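Household Chores Study: paid participants wanted

Husar is looking for people to take part in a paid study on table setting, clearing and other small household jobs. We want to find out which of these jobs a machine can be trusted with now, which ones it can manage with somebody standing by, and which ones should be left to people for a good while yet. You do not need a technical background. You do need two working hands, some patience and a willingness to do the same dull job many times over.

Sessions take place at our Serkley site and run until the end of December.

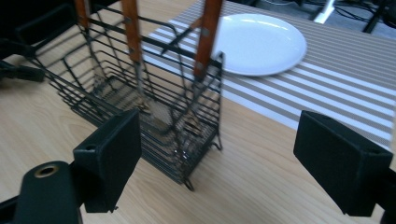
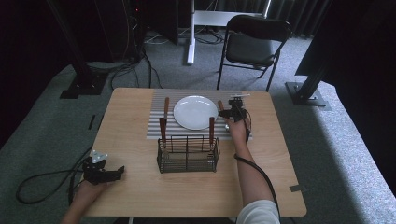

Table setting: wooden-handled utensils, a wire basket, a plate on a striped placemat and the hand-held grippers.

What the study is about

Most people who ask us about home robots want to know the same thing: can it do the washing-up and lay the table? The short reply is that it depends on the table. A machine that has only ever met one plate in one position will do well with that plate in that position. Move the plate a hand's width, swap the basket for a deeper one, or let two handles lean against each other, and the result is much less certain.

Cutlery is a good test of this. Handles cross. Thin metal is hard to get hold of from above. Wire baskets catch the end of a knife on the way out, and a person deals with that by giving it a small twist without thinking. We need a record of those small twists, done by a wide range of people, before we can say anything useful about whether a robot arm can learn them.

You will work with a gripper in each hand, so that whatever you do is limited to what the grippers can do. If a job turns out to be impossible that way, we want to know. A failed attempt is as useful to us as a clean one, and you will be paid the same for both.

The jobs

Each participant is given a set of jobs from our list, which has 253 entries in all. Nobody does the whole list. They fall under these headings:

Laying and clearing a place at the table
Putting utensils into a basket or drawer, and taking them out
Folding tea towels, napkins and pillowcases
Sorting dry goods into jars
Filling and facing a shop shelf
Packing a carrier bag at a till

The last two come from Trimport, our partner on the shop-floor side, who would like to know whether a machine could take over evening shelf work. Our view at the moment is that it could take boxes and tins in a tidy aisle, slowly, and that soft packets and anything hung on a hook are still beyond it. The study may prove us wrong on either count.

What you will do

You will come in for 3 sessions. The first begins with a practice period, during which nothing is counted. A member of the team will show you how to hold the grippers, how to open and close them, and how to put them down safely.

After that you will be told the job and the finishing position, for example the fork to the left of the plate and the knife to the right. How you get there is up to you. Please do not try to move like a robot. People do this more than you would think, and we have to throw those recordings away.

You will do each job 15 times. Between attempts the items are put back in a slightly different arrangement. You may stop for a rest whenever you like, and there is a longer break with tea halfway through.

At the end of each session we ask seven short questions about what was awkward, what you would normally have done with your fingers, and whether you would be happy for a machine to do that job in your own kitchen. There are no right replies. One retired caterer told us she would let a robot put the plates out but would not have it near her knives, and that went into the notes as it was said.

Who can take part

You should be 18 or over and able to stand or sit at a table for the length of a session, with breaks. We can adjust the height of the seat.

You should be able to follow spoken instructions in English, Romanian or Polish.

Left-handed people are especially welcome. We have too few of them so far.

We would also like to hear from anyone who has worked in catering, care, cleaning or retail. You will have habits the rest of us lack, such as picking up several forks in one go, and they are worth recording.

Please do not apply if you have a wrist or shoulder injury that is still healing. The grippers are not heavy, but you will notice them by the end of a session. Glasses are fine. Please leave rings and bracelets at home, and wear sleeves that can be pushed up.

If you took part in our earlier study at Bruria you may apply again, provided you did the laundry jobs there and not the table jobs.

Payment and travel

You will be paid for each session you attend, on the day, by bank transfer. The hourly rate is set out in the information sheet, which we send before you commit to anything. Practice time and breaks are paid at the same rate. If we have to end a session early because equipment has failed, you are still paid for all of it.

Bus and train fares are refunded against a ticket. Parking is free behind the building, though the spaces go early in the morning.

What is recorded

We record video of the table and of your hands, along with the movements of the grippers. Your hands and forearms will be visible. We do not record sound during the jobs. Your name is kept apart from the recordings, and your replies to the questions are stored under a number.

The recordings are used to train and test our own robot arms, and parts of them may be shared with Trimport for the shop-floor work. You can withdraw up to the point at which your recordings are added to the training set, and we will write to you before that happens. Please read this part of the information sheet with care. If you are not comfortable with it, this study is not for you, and there are no hard feelings.

Will this put people out of work?

We are asked this often enough to deal with it here. Trimport has told us it is looking at evening shifts it struggles to fill. We cannot speak for what other shops may do later. On the household side, nothing we have tested so far could clear a family table after a meal unaided. It could lay a simple place setting, at a slower pace than a child of 7, if everything was clean and set out beforehand.

If you have strong views on the subject, you are welcome to take part and tell us them.

Session times

Morning sessions start at 9.30 am and afternoon sessions at 1.45 pm. We also run one early evening slot starting at 5.15 pm for people who work in the day. This fills first, so please say in your message if it is the only one you can manage.

Please arrive ten minutes before the start. The side door is locked once a session is under way, as people walking past the table upset the recordings.

How to apply

Write to Mircea Marinescu, participant coordinator, using the contact form on this site, and choose "Household Chores Study" from the menu. Tell us:

Your name and a telephone number
Which hand you write with
Any work you have done in catering, care, cleaning or retail
Which session times suit you
Whether you need anything from us, such as step-free access or a higher seat

You do not need to send a CV. We reply to every message, normally within the week, and will send the information sheet and consent form with our reply. Bring the signed form to your first session.

Questions about the research itself, including how the results will be published, should go to Ionuț Dinu, who leads the study. Please mark the message for his attention.

Places remain open until all slots are filled. We keep a reserve list after that, and people on it are sometimes called at short notice when somebody drops out.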